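# 赴 Suvura 公司 Landetby 工作站翻修车间参观情况报告

信息设备管理中心 十一月 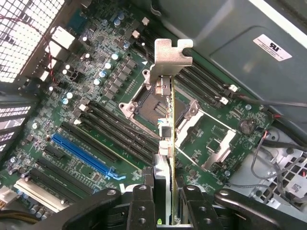
图1 敞开的工作站机箱内部:主板中部的处理器插座空置,两侧为内存插槽,其上方为一块竖立的绿色窄扩展卡。

## 一、参观缘由与行程

我中心所管理的工作站分布于各院系机房与实验室,其中相当一部分已过保修期。设备本身多数仍可使用,问题集中在散热、内存接触不良和扩展卡老化等方面。以往的做法是整机报废或整机送修,前者造成浪费,后者周期较长,院系意见较多。经设备采购供应商 Clistow 介绍,中心于十一月派员前往 Landetby,参观 Suvura 公司在当地设立的工作站翻修车间,了解其拆检、清洁、复装、测试和包装各环节的具体做法,为修订本中心《在用工作站维护办法》提供参考。

参观于上午九时开始,下午四时结束。车间主管 Rostislav Ondrejka 先生全程陪同。上午以看现场为主,下午安排座谈。参观人员为硬件维护组与资产组同事,共5人。入场前,我方人员按要求更换鞋套、佩戴防静电腕带,手机调为静音。

## 二、车间概况

车间设在一栋旧仓库的底层,按物料走向排成一条长线:东端收货,西端发货,中间依次为登记区、拆检区、清洁间、部件库、复装区和测试间。清洁间与其他区域之间设有隔断,气枪和吸尘设备的噪声在外面听得不甚明显。地面以色带划分通道,推车只走黄色通道。

据 Ondrejka 先生介绍,该车间上一年度接收待翻修工作站1000台,通过全部测试并重新交付901台,其余设备拆作备件或转交回收单位。翻修的机型以双路和单路的塔式工作站为主,也承接少量机架式设备,但机架式设备另有专人处理,此次未安排参观。

## 三、收货与登记

设备到场后先不拆封,由收货人员核对外包装有无破损,再按送货单逐台贴上条码标签。标签贴在机箱后部下缘。我方同事询问为何不贴在侧板上,对方答复说侧板在拆检时最先取下,早年曾发生侧板互换、标签与主机对不上的情况,此后便统一改到后部。

登记表格分为两页。第一页记录机箱外观、缺件情况、接口有无变形;第二页留给拆检人员填写,内容包括主板、处理器、内存、扩展卡、电源和硬盘各项。硬盘在登记阶段即行取出,装入带锁的箱内,单独送往数据清除室。数据清除室不对外开放,我方仅在门口听取了说明,并查看了一份清除证明的样本。样本格式较为清楚,证明编号与主机条码对应,建议资产组参考。

登记区的工作台上放有一本厚册子,收录各型号机箱的开启方法。册子由员工历年手写补充,部分页面已用胶带修补。中心目前只有厂家的电子版手册,现场使用不便,类似的纸质册子值得编制。

## 四、拆检

拆检区是本次参观停留时间最长的区域,也是与我中心日常工作关系最密切的部分。

### (一)机箱内部的观察

机箱取下侧板后平放于防静电垫上,主板朝上。工作人员先不动手,而是对照登记表从上至下查看一遍,内容包括供电部分的元件有无鼓起、变色,插槽内有无异物,线缆护套有无开裂。工作站主板供电部分的元件排布十分密集,灰尘容易积在缝隙中,单凭目视难以看清,故工位上备有带灯的放大镜。

该车间规定,查看阶段不得口头下结论,所见情况一律写入表格。两名员工交叉复核,意见不一致时由工位组长裁定。我中心现行做法是由一人查看并直接处理,速度较快,事后却常常缺少记录。

### (二)扩展卡

扩展卡的拆卸顺序先于内存和处理器。取卡时先松开后部挡板处的固定件,再解开插槽末端的卡扣,然后双手持卡的两端竖直提起。对于较窄的卡,要求持卡的边缘,手指避开元件和金属触点。

扩展卡上的金属挡板容易被忽视。挡板上端的弯折片和缺口若有变形,复装时卡会略微倾斜,插槽受力不均,久而久之便出现时断时续的故障。Ondrejka 先生表示,该车间收到的所谓“坏卡”之中,有不少只需校正挡板即可恢复使用。车间为此备有一块平整的钢板和一把小号平口钳,校正后用直角尺检查。硬件维护组同事认为,本中心近年登记为损坏的若干网卡和采集卡可以按此方法复查一遍,再决定是否报废。

### (三)内存

工作站主板的内存插槽常分列于处理器插座两侧。参观所见的主板每侧各有四条黑色插槽,槽端带有白色卡扣。拆内存时先将卡扣向外扳开,再垂直取出,取出的每一条均放入带编号格位的托盘,托盘格位与插槽位置一致。

这一做法的好处在复装时体现得最为明显。若某一条内存在测试中报错,可以立即查到其原来所在的位置,判断问题出在内存条还是插槽。我中心机房内曾有一台工作站反复更换内存仍不能消除报错,前后拖延两个月,最终查明为插槽卡扣断裂。若当时按位置留有记录,处理时间应可缩短。

卡扣属于易损部位。车间要求查看时逐个轻扳一次,感觉松弛的即在表格上圈出。对于卡扣缺损但触点完好的插槽,车间并不停用,而是在主板上做标记,复装后增加一次震动测试。我方对此做法有所保留,认为用于教学机房的设备移动较多,宜从严掌握。

### (四)处理器插座

处理器插座是全部工序中要求最为严格的部位。插座的固定框架与金属压板打开之后,内部触点区域直接暴露,此时任何工具、螺钉或布料均不得从插座上方经过。车间将这一要求以大字印在工位挡板上。

压板打开后应使其自然停在开启位置,拉杆不得强行下压。处理器取出后随即放入专用盒,插座则应尽快加盖保护盖。车间自行订购了一批通用保护盖,由 Nikolaidis 供应,可配合多种插座使用。资产组已记录其订货信息,拟先少量购入试用。

对触点的检查使用台式显微镜。对方出示了触点歪斜的几种典型照片,并说明轻微歪斜可由经过培训的员工校正,其余一律作为备件板处理。校正工作只在上午进行,每名员工一次连续操作的时间也有限制。我中心不具备相应条件,不建议自行开展此项工作。

## 五、清洁与部件存放

清洁间内实行单向流转,未清洁的部件从一侧窗口递入,清洁后的部件从另一侧窗口取出。主板先以软毛刷除去浮尘,再用低压气流吹净,插座部位在吹尘时须盖好。散热器和风扇单独处理,旧导热膏以无纺布蘸清洁剂擦除,擦拭方向由中间向外,用过的布面不再折回使用。

清洁间对湿度有明确规定,读数由当班人员每日记录于门侧的表格。我方查看了表格,字迹工整,但有几处漏填,陪同人员当场作了说明,并表示将补充交接要求。

部件库的货架按类别划分,主板、扩展卡、内存、处理器和电源分别存放。主板装入防静电袋后平放于分层抽屉内,严禁叠放。扩展卡则竖直插入带槽的泡沫托架,金属挡板朝同一方向。库内每一件部件均有独立编号,并保留其来源主机的条码,领用时两个编号一并扫描。

库房管理员介绍,早期曾将扩展卡平放于纸箱内,挡板相互勾挂,取用时容易刮伤邻近的卡。改用托架之后占用空间有所增加,车间因此撤去了一排货架上的旧文件。我中心备件室目前仍以纸箱存放扩展卡,情形与其早期相似。

## 六、复装与测试

复装区的工序与拆检相反,但并非由同一批员工完成。复装人员依据表格领取部件,先装处理器和散热器,再装内存,其后装扩展卡,最后整理线缆。每完成一项即在表格上签名。线缆整理有统一的样板照片,贴于各工位正前方,扎带尾端须剪平。

扩展卡插入后,以手指轻按卡的上缘,确认卡身与主板垂直、挡板与机箱后部贴合,方可固定。对方特别提醒,不得先拧紧挡板螺钉再下压卡身,新员工最容易在此处出错。

测试间内设备通电运行,依次检查内存、处理器、扩展卡接口和风扇转速。内存测试在夜间进行,次日早晨由值班人员读取结果。参观期间测试间正在更换空调滤网,只开放了靠门的一侧,我方未能查看长时间负载测试的完整流程。对方承诺以书面形式补送测试项目清单。

## 七、包装与发运

翻修完成的主机套入防静电袋,四角以成型缓冲件固定,外箱侧面标注放置方向。对于安装有较重扩展卡的机型,车间在机箱内另加支撑块,并在箱外贴黄色提示标签,收货方开机前须先取出支撑块。据介绍,曾有用户未取出支撑块便通电,所幸风扇未受阻挡,没有造成损坏。提示标签是在那之后增加的。

各院系之间调拨工作站时,我中心通常只用推车裸运,途经室外坡道时颠簸明显。包装环节的标准不必完全照搬,内部支撑的做法可以采用。

## 八、座谈情况

座谈于下午二时开始,双方主要就以下事项交换了意见。

**关于部件来源。** 我方询问翻修时是否混用不同批次的内存。对方答复,同一台主机内尽量使用同一批次,无法满足时按通道成组搭配,并在交付单上注明。

**关于保修。** 对方可对翻修设备提供一定期限的保修,但不包括用户自行加装的扩展卡。我方部分院系自行加装的卡较多,如委托翻修,需事先清点并单独列明。

**关于培训。** 对方愿意接收我中心人员短期跟班学习,每批2人,内容限于拆检和复装。学习期间的住宿由我方自理。Ondrejka 先生建议安排实际从事现场维护的同事参加,学员应自带几份本单位的故障记录,便于讨论。

**关于费用。** 对方提供了按机型分档的报价单,已转交资产组。报价未含往返运费,且对数量较少的批次另收登记费,尚需与整机更新的费用对照测算。

## 九、工作建议

1. 修订拆检记录表,增加内存插槽位置、卡扣状况和扩展卡挡板状况等栏目,由硬件维护组起草。
2. 备件室内的扩展卡改为竖直存放,托架可先由木工间试制一组。
3. 购置处理器插座保护盖,凡处理器取下后均应加盖。
4. 对已登记为损坏、尚未报废的扩展卡进行一次挡板复查,结果报资产组备案。
5. 选派人员赴 Landetby 跟班学习,时间避开学期初的机房开放期。
6. 选取一间机房的过保工作站作为首批委托翻修对象,待报价测算完成后另行报批。

上述建议中第二、三、四项所需经费较少,可在本年度维护费内列支,其余各项提请中心例会讨论。

参观期间取得的登记表样本、清除证明样本及报价单存于资产组,需要查阅的同事可直接前往借阅。测试项目清单收到后一并归档。

硬件维护组、资产组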